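# Revista Flusteck volta ao papel e descobre que o papel custa dinheiro
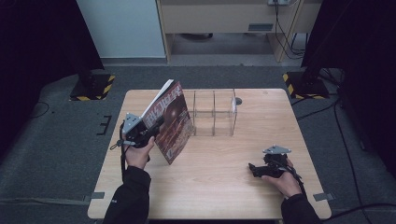 RILTITZ, abril — A Flusteck, revista de divulgação científica que há três anos trocou as bancas por um aplicativo, voltou a ser impressa nesta terça-feira. A tiragem é de 2000 exemplares, número que a editora Jorberg classificou em nota como "prudente" e que os jornaleiros da cidade classificaram com outras palavras.

O aplicativo continua no ar. Segundo a Jorberg, a versão digital chegou ao fim do ano passado com 234 assinantes pagantes, dos quais 31 escreveram à redação para perguntar como cancelar. A editora respondeu a todos oferecendo o impresso, com desconto no primeiro semestre. Não informou quantos aceitaram.

A nova fase será trimestral e sem brindes. Os leitores mais antigos ainda se lembram do mapa lunar de 2 folhas que só se completava na edição seguinte, a qual atrasou cinco meses e veio com a mesma folha. A seção de cartas, extinta na migração por falta de "engajamento", retorna com uma página inteira e o pedido de que as mensagens sejam curtas.

Na banca da rua Fitzsimmons, a única do centro que ainda vende mais revista do que capinha de celular, o primeiro pacote chegou às sete da manhã e ficou ao lado das palavras cruzadas. Até o meio-dia tinham saído três exemplares, um deles para o próprio dono da banca, que queria conferir se o preço da capa estava certo. Estava.

A Jorberg atribui o valor ao custo da gráfica e do frete — a impressão é feita a duas cidades dali — e promete mantê-lo até o terceiro número. Quem preferir pode assinar pelo aplicativo, desde que consiga se lembrar da senha. O próximo número sai em julho, com um especial sobre marés.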